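Werkstatt > Automatisierung > Anleitungen

Suchbegriff eingeben Suchen

Eine Roboterzelle simulieren, bevor die Belegschaft sie kennenlernt

Lesezeit: 4 Minuten

Bei Grevden in Drestville bestücken wir seit Mai einen Teil der Montage mit einem Roboterarm. Vorher hieß das Projekt Mirani und bestand aus einer Präsentation, in der lachende Menschen auf Tablets schauten. Für alle, denen eine solche Präsentation noch bevorsteht, folgt der Weg, den wir in der Simulation gegangen sind, samt den Stellen, an denen man besser die Spätschicht gefragt hätte.

Schritt 1: Die Arbeit aufschreiben, wie sie gemacht wird

Nehmen Sie die Arbeitsanweisung und legen Sie sie beiseite. Stellen Sie sich dann eine Schicht lang daneben. Unsere Anweisung kannte für das Einlegen eines Teils zwei Handgriffe. Die Kollegin am Platz machte deutlich mehr, darunter ein kurzes Drehen, das nirgends stand und ohne das die Hälfte der Teile schief gesessen hätte. Schreiben Sie alles auf, auch das Seufzen. Es markiert meistens die Stelle, an der die Vorrichtung klemmt.

Schritt 2: Den Griff einzeln prüfen

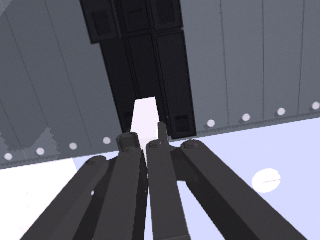 Unsere Montage hat den Griff jahrelang mit zwei Fingern und ohne Diskussion erledigt. In der Simulation wird daraus eine Verhandlung über Öffnungsweite, Anfahrwinkel und Kraft. Beginnen Sie mit einem schlichten Körper wie dem weißen Klotz zwischen den Greiferspitzen und lassen Sie die echten Bauteile vorerst weg. Ändern Sie pro Durchlauf nur einen Wert. Wer drei auf einmal ändert, hat nachher ein Ergebnis und keine Ahnung, woher. Wir haben 118 Durchläufe gebraucht, bis der Anfahrwinkel stand, und danach noch einmal von vorn angefangen, weil jemand die Masse des Teils in Gramm eingetragen hatte, wo Kilogramm verlangt waren.

Schritt 3: Reichweite und Wege festlegen

Setzen Sie den Arm zuerst dorthin, wo er in der Halle stehen darf. Das klingt selbstverständlich. In unserem ersten Entwurf stand er im Fluchtweg, dort allerdings mit ausgezeichneter Reichweite. Prüfen Sie danach:

- Kommt der Arm an jede Ablage, ohne den Ellbogen durch ein Regal zu führen?
- Bleibt für den Menschen am Nachbarplatz ein Weg, den er freiwillig benutzen würde?
- Wer füllt nach, und von welcher Seite?

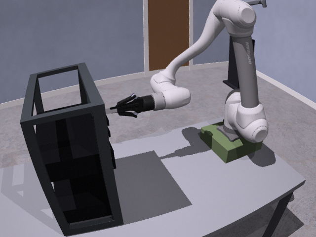 Die dritte Frage wird gern vertagt. Bei uns fiel das Nachfüllen den beiden Leuten zu, deren Arbeit der Roboter laut Präsentation »bereichern« sollte. Bereichert wurden sie zunächst um einen Umweg von rund 50 Metern pro Kiste. Also haben wir die Übergabe im Modell gedreht und die Wege noch einmal abgelaufen, diesmal mit den beiden und in Arbeitsschuhen.

Schritt 4: Das Danebengreifen üben

Ein Roboter, der trifft, ist schnell vorgeführt. Interessanter ist der andere Fall. Verschieben Sie das Teil in der Simulation in kleinen Schritten und notieren Sie, ab wann der Greifer leer schließt. Legen Sie dann fest, was passieren soll: neuer Versuch, Halt oder Meldung. Und an wen die Meldung geht - »an die Linie« ist keine Person und hat auch kein Telefon.

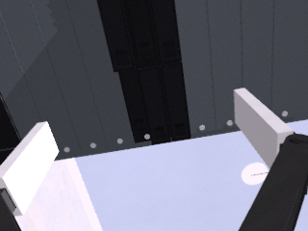 Für unseren letzten Probelauf haben wir 942 Zyklen gerechnet und die Fehlermeldungen anschließend von Leuten lesen lassen, die sie nicht geschrieben hatten. »Objektzustand undefiniert« heißt jetzt »Teil fehlt, bitte nachsehen«. Die Umformulierung dauerte einen Vormittag und hat in der Halle mehr Zustimmung gefunden als der ganze Arm.

Schritt 5: Zeigen, bevor geliefert wird

Führen Sie die Simulation in der Halle vor, während der Arbeitszeit, mit Ton aus und Fragen an. Gefragt wird selten nach Taktzeiten. Gefragt wird, wer künftig welche Schicht hat, ob die Einarbeitung bezahlt wird und wer den Halt-Knopf drücken darf. Bringen Sie Antworten mit oder jemanden, der welche geben kann. Im Werk Clivedach hat man diesen Schritt aus Zeitgründen gestrichen und danach sehr viel Zeit für Betriebsversammlungen gefunden.

Das kurze Drehen aus Schritt 1 kann unser Roboter übrigens bis heute nicht. Es steht jetzt aber in der Arbeitsanweisung.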